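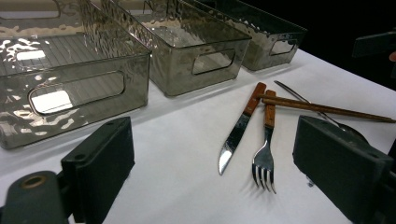 Moving week, or what's left of it

Posted in: Home & Other Disasters

2024-02-03. Still no internet at the new place so I'm typing this on my phone with one thumb, forgive me.

We're in. Sort of. The keys came through on the Tuesday, the truck came late, and the couch did not go through the front door. It went through the back door after we took the back door off. The back door is now back on but it doesn't close the way it used to, so that's a job.

For anyone new, we've been renting in Tremlow for years and finally gave up on the second bedroom with the damp. New place is up the hill in Flurthorpe. Bigger kitchen, smaller yard, a lemon tree with maybe a bit of life left in it. The street is steep. I mean steep. I walked up from the bus stop on the first night with milk and bread and had to stop at someone's letterbox and pretend to read my messages.

Sorting first. Everyone says declutter before you move. We did not declutter before we moved. We put everything in whatever would hold it and taped the top, and 39 boxes later I am decluttering in a house where I can't find the scissors. Paying to move rubbish up a hill and then throwing it out at the top. Great system.

Things I have found so far:

A waffle iron. We don't remember owning one.
Tax papers from a job I left before we met.
Four phone chargers for phones that are gone.
The good scissors – in the bathroom box, inside a gumboot.
One gumboot.

The kitchen is the only room I'd let a visitor see. I did that first, on purpose, and I'd do it again. If you can make tea and toast you can cope with the rest being a mess. Plates, mugs, kettle, toaster, one saucepan. We ate eggs three nights running and it was fine. The pantry is deep and dark and I've already lost a tin of tomatos in there, so things with handles you can pull out are the go. Grains in one, baking stuff in one, and a third for the odds and ends that never belong anywhere (birthday candles, string, that tiny spoon).

Labels. I started writing labels. Got as far as RICE ETC and the pen died.

The truck. I want to talk about the truck because I'm still cross. We booked with Bajpai after a mate at work used them and had no trouble, and the two blokes who came were lovely, no complaints about them at all. Carried the washing machine up the steps like it was a bag of chips. But the booking said morning and morning turned into ten past two, and by then I'd cleaned the old oven twice out of nerves. Then there was an extra charge for stairs. I'd told them about the stairs! I'd told them on the phone and in the email. Came to 600 dollars all up, and I rang on Thursday and they took the stairs part off without much of a fight, so credit where it's due. If you're booking anyone, put the stairs in writing and keep the email.

The neighbours. Raghavendra Poojary from next door came over on the first evening with a container of lemon rice and a list of which bin goes out which week. I nearly cried. Best present I've had in years, the bin list. He also told us the hot water takes ages in the mornings because the pipe goes the long way round under the house, and that the bloke before us fed the magpies, so they'll be round expecting mince. They've been round. They stare. I've told them we don't do mince.

Then the landlord from the old place. Narayanan Kandasamy has been decent to us the whole time, and he was decent about the inspection too. Walked through, looked at the mark on the hallway wall, said it was there before us. It wasn't, I'm fairly sure that was my bike, but I'd already patched it so I shut up. Bond should be back in a week or two. I'll miss that hallway. I won't miss the damp.

What I didn't expect was how tired everyone would get of being nice. Day one we were all please and thank you and where would you like this. By day four there was a proper argument about where the ironing board lives. Neither of us irons. It's behind the laundry door for now and we're not discussing it until June.

The dog is alright. She slept in the hall on her old blanket for two nights, right in the way so you had to step over her in the dark, and then on the third night moved herself to the foot of the bed as if she'd always been there. She likes the yard. She does not like the hill either, she sits down halfway and waits to be talked to.

Still to do: the back door. Curtains for the front room, everyone on the bus can see us eating. Change the address with the bank, the vet, the library, and whoever it is that sends me the catalogue for sheds. Find the box with the lamp cords in it. We have lamps all over the place and no cords, so it's the big light or nothing, and the big light is horrible, like eating tea at the dentist.

Also the smoke alarm in the back room chirps. Changed the battery. Still chirps. The sticker says Dullex and a phone number, I rang it and sat on hold through the same bit of piano for 49 minutes and then it hung up on me. If anyone knows how to shut one of these up pleese tell me in the comments, I'm sleeping with a pillow over my head.

A few of you asked about the garden beds from the old place. We left them. Too heavy, and half rotten underneath. I did dig up the rhubarb and the mint, both in buckets by the back step, both looking sorry for themselves. The mint will live, you can't kill it. Rhubarb I'm less sure.

Recipes back next week if the internet bloke turns up. He's booked for between eight and five, so I've got a whole day of listening for a van. Right, phone's on four percent and the charger is in a box somewhere.

Contact | Older posts | Back to top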